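Filed under: Course Materials > Home and Workplace Safety > Handouts

Unit 4. Power strips and cords on the worktop

In the last unit we looked at the fixed wiring of a room. Today we continue with the part which the user can change by himself: the strip, the adapter, the charger and the cords between them. Please read this handout before Wednesday and bring the label data of one power strip from your own home.

4.1 Reading the label

Every strip should carry a rating in amperes or in watts. If only amperes are given, multiply by the voltage of your supply. A strip and its plug can have different ratings, and then the lower number is the one you must use.

In our exercise, the kettle takes 1,382 watts and the small rice cooker takes 714 watts. Add them before you decide if they can share one strip. Phone chargers take little power, so students often forget them in the sum. Write them down also, even when the number is small.

4.2 Adapters

A travel adapter changes the shape of the plug. It does not change the voltage, and many types do not pass the ground connection. For an appliance with a metal body you should therefore not use such an adapter. Check also if the plug sits firmly, for a loose contact becomes warm under load.

4.3 Arranging the cords

The weak point of a cord is the place where it enters the housing. Most strips have a short sleeve there, which spreads the bending over a longer distance. Keep the first part of the cord straight after this sleeve and make the curve later. Crossing cords are not dangerous in themselves, but it is difficult to follow which one belongs to which strip. Put a paper tag at both ends.

On a marble countertop, a cord slides easily when somebody pulls it. Keep strips away from the sink and wipe the stone before you lay them down.
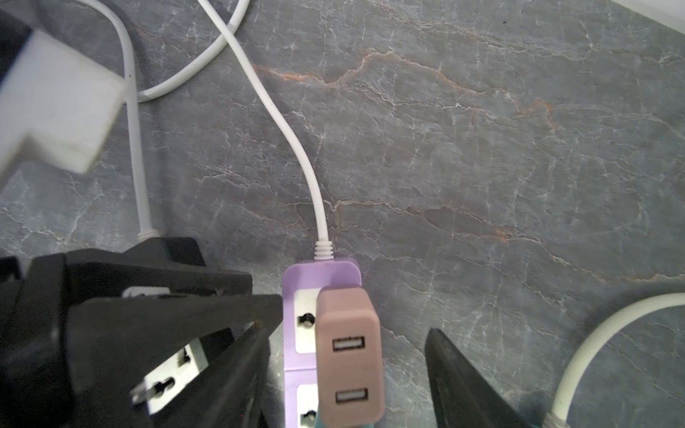
Yee-man Kan asked after the lecture whether a wide charger that covers part of the next socket is a safety problem or only an annoying one. Mainly it is annoying. But do not push a second plug in at an angle beside it, as the pins may not go in completely. Turn the charger if its shape permits, or move it to the end socket.

Homework: exercises 11 and 39. For the second one, draw the cords as single lines and mark each sleeve with a small circle.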